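Trudumell to Move Dry Goods Line to Refillable Glass

2 min read
14 shares | 0 comments

GRIDBERG, 29th May – Trudumell, a supplier of packaged salt and sugar to grocery stores and small kitchens, will replace the plastic tubs used for its Lill line with refillable glass jars. The change takes effect in October and covers all stores now carrying the line.

The new jar holds 600 grams of fine salt or the same weight of white sugar. It has a straight wall, a wide mouth and a lid with a replaceable seal. Empty jars can be returned at any store in the program and are washed at the company's plant in Gridberg, where a second washing line was installed this spring.

A trial of the return system ran in 31 stores. Customers paid a deposit at checkout and received it back when the jar was returned, with or without the lid. The trial led to two changes. The paper label was moved from the side of the jar to a band around the neck, where it comes off more easily in the wash. The carton was also made deeper, after store staff reported that lids were rubbing against the flaps.

At launch the line will be sold in 167 stores, of which 106 will have a return shelf near the entrance. The remaining stores will accept jars at the service counter during normal opening hours.

"Salt draws moisture whenever the seal is poor, so most of our testing time went into the lid," said Wouter Willems, head of packaging at Trudumell. "The glass was the easy part. We went through four seal designs before we had one that stayed tight after repeated washing."

The seals are made by Justard, which also supplies the shipping cartons. Spare seals will be sold in packs of five.

Stores with remaining stock in tubs may sell it through. Item numbers for the tubs will be closed once that stock is cleared, and new item numbers for the jars will be sent to buyers with the next price list.

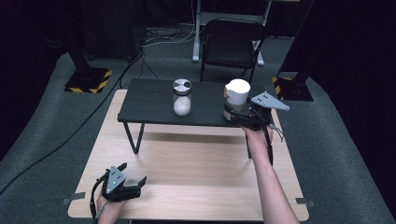

Orders for the first delivery can be placed through the usual Trudumell sales contact. The minimum order is one carton of 12 jars, and salt and sugar may be mixed in the same shipment – but not in the same carton.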